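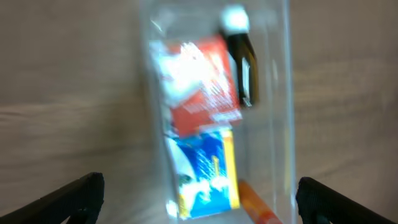 Is the Dendex gripper kit good enough to keep after the trial period? For light boxes and bins I think so, for anything that bends when you press it I am not yet convinced.

Category: Bench Notes / Products Under Review
Print this page | E-mail this page

2020-03-02

Second week with the kit from Caldeira. The loan includes the two-finger gripper, the small wrist camera, one cable set and the software license. Price on their offer is 598 for the gripper alone, and 221 more for the camera. I wrote to ask if the pads are sold separately, no answer yet.

Work now is on the clear plastic container with small items inside (red and white packet, blue packet, a few thin things). Clear walls are difficult for us. In the wrist view the plastic gives a strong white glare over the red packet, and when the arm is moving the image blurs so much that the printing on the packets can not be read. The colors stay usable. I would not trust the label reader in the Dendex software during motion, only after a full stop.

Settings for today: finger opening wide, speed at 358 in their units (the manual does not say which units, I asked this also). Force level 2. Please do not change the force level without writing it here.

Compared with the older Betov gripper, the Dendex one is easier to mount — the plate fits our arm without an adapter. The Betov software is more simple and I still prefer it. The quote from Brandadwood is missing the shipping cost, so I can not compare the prices.

To do: repeat with slower approach, move the lamp to the left side, try shorter exposure if the camera menu permits it. Return date of the loan must be confirmed with Caldeira.

We use cookies to remember your settings. By continuing to read you accept this.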